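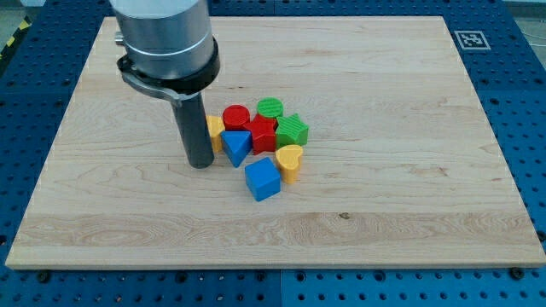 Colored shape blocks on a wooden board

Dudside Winter Craft Fair: Frequently Asked Questions
Last updated Oct 17, 2019

When and where is the fair held?
The Dudside Winter Craft Fair takes place each January in the Dervishi Hall. Exact dates and opening hours are posted on the notice board at the hall entrance and on the Events page of this site once the booking has been confirmed.

What kinds of work are on display?
Exhibitors show pottery, turned wood, basketry, hand weaving, knitwear, bookbinding, printed cards and toys. All goods must be made by the exhibitor or by a member of the exhibitor's household. Items bought for resale are not accepted.

How much does admission cost?
Adult admission is $7, payable at the door by cash or card. Children under 12 are admitted free when accompanied by an adult. A hand stamp is issued on payment and allows re-entry on the same day.

Can tickets be purchased in advance?
No. All tickets are sold at the door. The fair received about 780 visitors last year, and lines are usually shortest in the afternoon.

Is parking available?
Free parking is available in the lot behind the hall, entered from Griltach Road. When the lot is full, visitors are directed to the Prorkedmont school lot, a short walk away. Vehicles may not be left in the loading zone at any time during public hours.

Is the building accessible?
The main entrance, both exhibition rooms and the ground floor restrooms are step-free. The upstairs gallery, where weaving demonstrations are given, is reached by elevator. Service animals are welcome. Other animals are not admitted.

Are there activities for children?
A supervised craft table is open throughout the fair for children aged three and over. Materials are provided at no charge. A parent or guardian must remain in the room.

How do I apply for a booth?
Application forms may be downloaded from the Exhibitors page or collected from the hall office. Each application must include a short statement of how the work is made and three photographs of recent pieces. Applications without photographs are returned.

What is included in the booth fee?
The fee covers floor space, two chairs and a listing in the printed program. Tables may be rented separately and must be requested on the application form. Exhibitors who need electricity should state this when applying, as only wall booths have outlets.

May two exhibitors share a booth?
Yes, provided that both names appear on the application and both sets of work have been approved. No more than two exhibitors may share a space.

What is the cancellation policy?
Booth fees are refunded in full if written notice is received before the program goes to print. After that, fees are refunded only if the space can be filled from the waiting list.

Is food served?
Soup, sandwiches, baked goods and hot drinks are sold in the lower room. Food and drink may not be carried into the exhibition rooms.

Is photography permitted?
Visitors may take photographs for personal use. Please ask the exhibitor before photographing individual pieces.

Whom do I contact about lost property?
Items found during the fair are held at the hall office until the end of the month. Inquiries should be made in person during office hours.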